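Spare fingers come first in Lindiwe Masilela's equipment budget for November. She plans automation purchases at Stirkham, which tests robotic picking of snack items, and she wants consumables approved before anyone discusses a second arm.

"The arm is a one-time line," she said. "Fingers, bolts and cables come back every quarter. We went through 38 finger pads last year and had budgeted for 30."
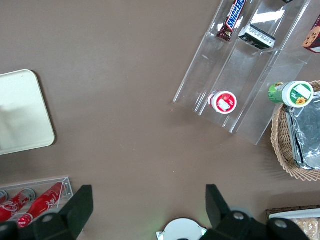
Cans and foil packs set the grip specification. Masilela asked two suppliers, Skarkus and Flikeck, to quote on the same payload and stroke. Flikeck was cheaper per unit but quoted a lead time of over 169 days.

"I can't plan around that," she said. "I'd need to hold stock, and then the price difference is gone."

Horacio Retamal, who maintains the cell, asked for wrist camera mounts to be a separate line. Masilela agreed. Acrylic stands and trays stay under general supplies.

The second arm is deferred until the pad wear data is in.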